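Questions I get asked about the workbench

Do I have to oil a wooden worktop?
I oil mine, yes. Twice a year, and always in June when I can leave the windows open in the back room at Estthorpe. Wipe it on along the grain, go and have a cup of tea, then buff off whatever hasn't soaked in.

Why hang tools up when you've got drawers?
I lose things in drawers! Pliers and cutters hang from the shelf behind the bench, where I can grab them without getting up. Līga Paju keeps all hers in one enormous tin and swears by it, so please yourself.
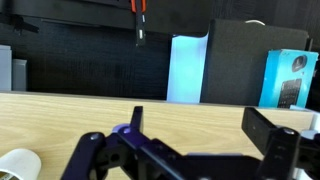 The only thing I'd say about hanging them is to leave enough room for your knuckles. I put my first hooks far too close together and had to do the lot again (very annoying, and I had to fill the old holes too).

How much did it all cost?
The top was 270 and the shelf I already had. Brackets were 4 each.

How deep should the bench be?
Mine's 900 mm, which is a stretch if you're short. Go shallower if you can't reach the back comfortably.

Can I come and see it?
Of course, just drop me a line first. Mornings are best, before ten.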